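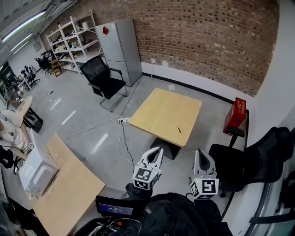 Part 2: Leveling a table that rocks

I've been fixing wobbly tables for friends and neighbors since I moved to Wikudley, and most of them were sorted out with the steps below. This part covers tables with a single pedestal and a base plate or cross feet. If yours has four separate legs, skip to Part 3, where the order of things is a bit different.

Before you start

You'll need a short spirit level, a wrench that fits the nuts under your base, a screwdriver, a pencil, masking tape and a flashlight. I also keep a folded towel handy for kneeling on (my knees are not what they were!). If you bought the Lehner foot kit I mentioned in Part 1, open it now and lay everything out on a tray, because those little lock nuts love to roll under the fridge.

Clear everything off the top. Yes, the sugar bowl too.

1. Find out what's moving. Put one hand flat on the table and push down gently on each corner in turn. Now crouch and watch the base while you do it again. If the base rocks along with the top, the trouble is down at the floor, so carry on with step 2. If the base stays put and only the top shifts, go straight to step 6.

2. Try a quarter turn. Rotate the whole table where it stands and push on the corners again. Old floors have dips in them, and sometimes a table just happens to have one foot in a dip. I did a whole café room for Tyyne Heinonen last November and a surprising number of her tables needed nothing more than this. If the wobble goes away, put a bit of tape on the floor so you can find the spot again after mopping.

3. Tip the table over. Get a second person for this, please. Lay a blanket down first, take hold of the pedestal and the edge of the top, and lower the table onto its side together.

CAUTION: Pedestal bases are heavier than they look. Keep your fingers out from under the rim and don't let kids or pets in the room until the table is standing again.

4. Check the feet. Look for screw-in glides, which are the small round pads on threaded stems. Wipe off the gunk (there will be gunk) and see if each one turns by hand. A stuck glide usually comes loose with a drop of light oil and a ten-minute wait. Swap out any that are cracked or bent. The Nollard glides fit a lot of bases, but take an old one along to the store and compare the threads before you pay.

5. Set the glides. Screw them all the way in, then back each one out 2 full turns. Stand the table up where it's going to live. Find the foot that isn't touching and turn that glide out a little at a time until the rocking stops. Don't be tempted to adjust all of them at once! I did that on my first table and went round in circles for an entire evening.

NOTE: On carpet, wait a day and check again. The pile squashes down and you'll probably need another small tweak.

6. Tighten the top. Shine your flashlight up underneath and look for the metal plate that joins the column to the tabletop. Snug up each screw a little, working across from one side to the other and going around twice. Stop when they feel firm.

CAUTION: Check the screw length if you're replacing any. A screw that's too long will poke right through the top, and there's no hiding that.

7. Deal with stripped holes. If a screw just spins, take it out, pack the hole with wooden toothpicks and wood glue, snap them off flush and let it dry overnight. Drive the screw back in by hand. My friend Tyson Gauthier swears by matchsticks, and they work fine too if you cut the heads off.

8. Check for level. Lay your spirit level along one edge, then across the middle. A bubble that's slightly off is fine for eating and homework. If you roll pastry or paint miniatures you may want to go back to step 5 and fuss with it some more.

If it still rocks, look for a crack where the feet meet the column. I wouldn't try to patch one of those at home. Order a new base, and keep the top.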